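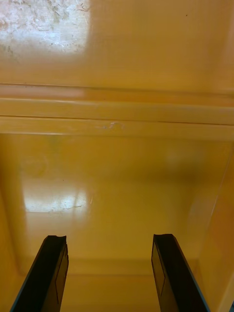 Glossy yellow and full of light, with a few honest scuffs.

The store cupboard clear-out at Mistside is well under way, and what a difference it makes to see bare walls again! We had all forgotten how cheerful that yellow is – a proper honey colour when the light catches it. The scratches and grey smudges are staying put for now, and I'm rather fond of them.

So far we have filled 7 boxes for the Tetteh swap shelf, mostly jigsaws, cake tins and more than 31 odd jam jar lids (do bring the jars back if you have them). The good tablecloths have gone to the Harine room, where they will stay until the autumn lunches.

Next up is the tall cupboard by the back door, last sorted in January. If you can spare an hour, come along any morning from 10 with a duster and an old T-shirt. Warm water and a drop of washing-up liquid is best for smooth surfaces – no scouring pads, please. The kettle will be on.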